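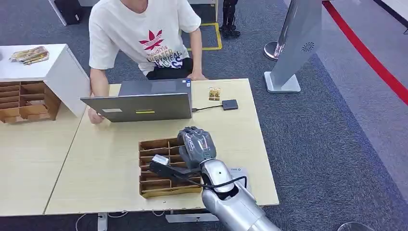

According to Bastian Dreßler, a slotted cardboard tray beats any plastic box for sorting cards, and you can mend it with a bit of tape.

I couldn't agree more! Welcome to the gallery from our card sorting day at Dalport, Feb 28, 2018. We had 600 photo cards to get through, pale tables pushed together and a laptop open for the list – my favourite sort of day.

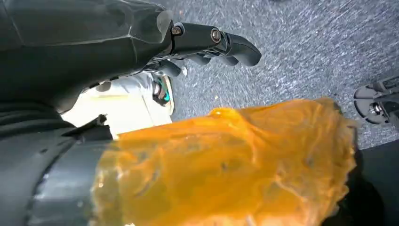 The Fliltgate cards went first, as they're all one size and drop into the slots beautifully. After that came the older ones, about 60 with rounded corners, and we took those slowly.
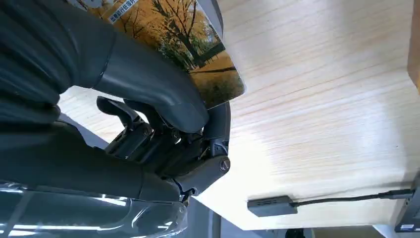

Dates go in soft pencil on the back, always near the lower edge. Next sorting day is in October, and we'll be starting on the Sakimar box – I can't wait!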